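October, late

Sparring block closed today. 40 rounds over four weeks at the Vustonstead gym, 7 of them southpaw-specific. Weight is on schedule, 4 pounds over the limit with the water cut not started. Resting pulse steady.

Main fault is still the lead foot. When I double the jab it lands square, and the right hand then has to travel across the body. Worked it on the heavy bag after lunch – jab, half step, jab, reset – until the half step stayed narrow. Bag counter read 654 at the end of the session. Output fell in the last two rounds but the guard stayed up.

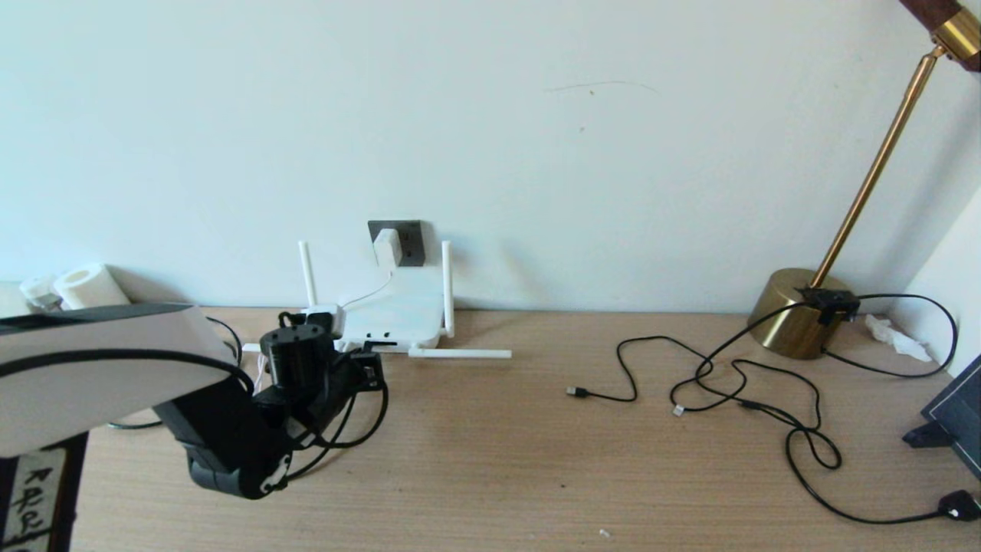 Sérgio Antunes thinks the foot is a symptom and the real trouble is range. His view is that I start the second jab from too far out and step wide to cover the gap. He wants the first one used to take ground, with no attempt to score. Will test it on the pads tomorrow at half pace.

Mahawong bout still unsigned. The promoter prefers Skokance as the venue and is offering a 20-foot ring, a size I can use. Opponent's side has asked for the smaller one.

Hands sore, left more than right. Iced both. Bed by ten.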